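Vukton two-arm bench kit — trial inspection, unit 861
Inspector: I-seul Bang
Date: 5th November
Task: tree trimming (the supplier's choice, not mine)

1. Arm bases secure — PASS. Screws present, all tight.

2. Fingers clear of cables — PASS. Checked with the wrist camera view up.

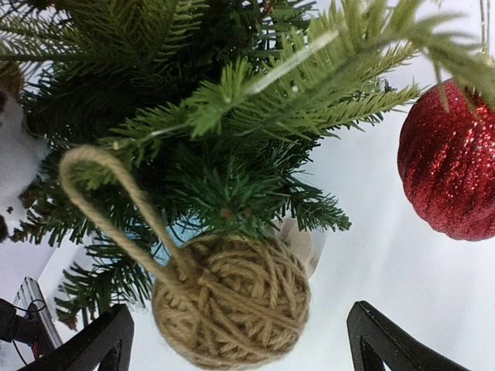

Item 2. Gripper fingers either side of the twine ball, red glitter ornament to the right.

3. Finger pinch force — PASS at the low setting. The high setting is for people with ornaments to spare.

4. Arms keep out of each other's way — COMMENT. The manual says they "negotiate". Give them 20 cm and don't watch too closely.

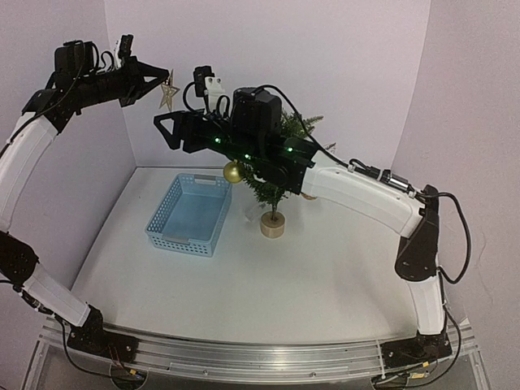 I'd still want a spoken warning before either one moves, and Sondota want 18 pounds a month for that.

5. Cable slack at full reach — COMMENT. Generous. Clip the loops back before anyone leans over with a lanyard on.

6. Emergency stop — FAIL. Works beautifully, once you find it. Move it to the front by July.

7. Manual — FAIL. Page 8 is in there twice.

Re-inspect items 6 and 7 only.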